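Frequently Asked Questions – Zodo Kitchen Simulation Kit

We use cookies to remember your language and to count visits. Accept all | Settings

What do I receive when I buy Zodo?

Zodo is a software kit from Tesosska for teams who train or test robot hands on kitchen tasks. You receive the simulator, one arm-and-hand model, a set of counters and household objects, and 57 prepared tasks. No hardware is included. The download link comes by e-mail after the payment is confirmed.

Which task should we open first?

We recommend the marble counter. The hand is black, the arm segment below it is light grey, and the large blue tray lies beside it on a white surface, so the parts are easy to tell apart. In the starting pose the fingers are straight and held close together. Please keep this pose for your first test, before you change any joint limits. 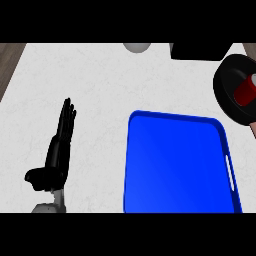

If your policy was trained with another starting pose, you can write it in the task file. The values are in degrees, and the file is read again at each reset. It is not necessary to restart the program.

Can I use my own hand model?

Yes. The importer accepts URDF and MJCF files. Please check the collision shapes of the fingers before you begin, because many files that we receive from customers have fingers which touch each other already at rest. The importer gives a warning for this, but it does not correct the shapes by itself.

How much does it cost?

The single laboratory license costs 2,633 dollars for one year. The license for several sites costs 3,699 dollars for one year. Universities pay 1,627 dollars for the single laboratory license. We do not offer monthly payment at the moment.

Do you add black bands to the video output?

Yes, when the camera is wide and the output format is square. The bands at the top and bottom keep the proportions correct. If your model does not accept them, set "fit" to "crop" in the camera settings – but then you lose a part of the counter at the left and right.

Can I change the objects and the surface?

You can move, remove or replace every object. Colors and surface patterns are in a separate file, so you can change the marble to another material and keep the same positions. Objects can also be placed partly outside the camera view, for example a tray that continues below the lower border.
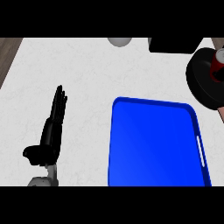

Random placement is off by default. When you switch it on, please give a seed number and write it down, otherwise you cannot repeat the same run later. Several customers asked us to store the seed automatically, and this will come with the next version.

What computer do I need?

A desktop computer with a recent graphics card and 16 GB of memory is sufficient for one camera. For more cameras we advise 32 GB. Zodo runs on Linux and Windows. The Mai viewer, with which you replay recorded runs, also works on a normal office laptop.

Can I return the license?

You can return it within 14 days if the license key was not activated. After activation we cannot refund, but we can move the license one time to another computer. Please write to the support desk from the e-mail address that you used for the order.

Last updated: November

Related pages
Mai Viewer – installation guide
Importing a hand model, step by step
Gakska object pack – list of contents
License terms for universities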